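About Gimstead

Gimstead makes and sells plain round bowls for kitchens, cafés and school dining rooms. We are a small firm with 8 people on the payroll, and we have stayed at that size on purpose. The company was set up by Miklós Csizmadia, who had spent years buying tableware for other people's restaurants and wanted a bowl that could be replaced singly when one got chipped.

We started with one shape in one size. There are now 35 bowls in the catalogue, counting every colour and size separately, and two main ranges.

Levari is the smaller range. These are low, fairly shallow bowls in pale colours, meant for a single portion: a piece of fruit, a scoop of rice, olives, a boiled egg. Nurseries and primary schools buy a lot of them. The pinks and creams sell best and the yellow is being dropped when present stock runs out.

Lam is deeper, with steep sides, and comes mostly in greys. It is the one to choose for soup, noodles or porridge, and it is the bowl most of our café customers start with. Lam bowls stack inside each other. Please don't stack Levari bowls inside Lam bowls for storage — they sit at an angle and the rims knock together.

How we work

Everything is packed and sent from our own unit. We sell in singles as well as in boxes, at the same price per bowl. Orders placed before noon normally leave the next working day. Last year we sent out 882 orders, most of them to homes and the rest to cafés, schools and two hospital kitchens.

We keep every colour going for as long as we can. When a colour is ending we say so on its page, so that anyone with a set at home can buy spares. If you bought from us under our old trading name, Ravex, your bowls are the same shapes as the present ones and will match.

Visiting and samples

The showroom closed in March and is open again by appointment. There is a large white table where you can set bowls out next to each other and see the colours properly, and we keep fruit in for trying sizes. A pear is a good test for a Levari bowl: it should sit down inside with a little of the rim showing.

Schools and cafés can borrow a sample of each range for two weeks. Write to us with your address and the colours you would like to see.

Page updated 10 June 2020
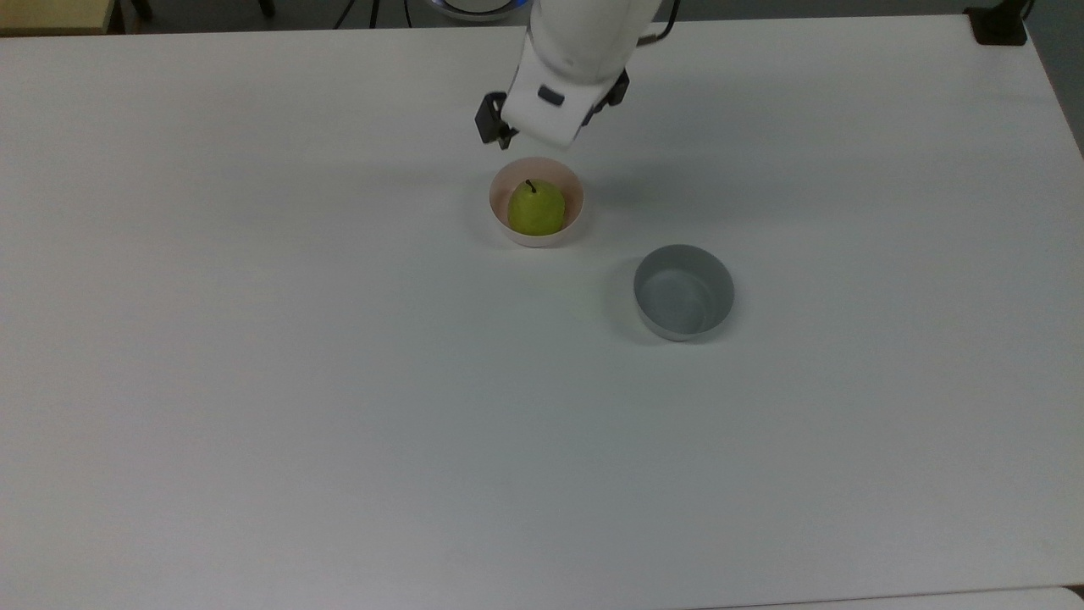
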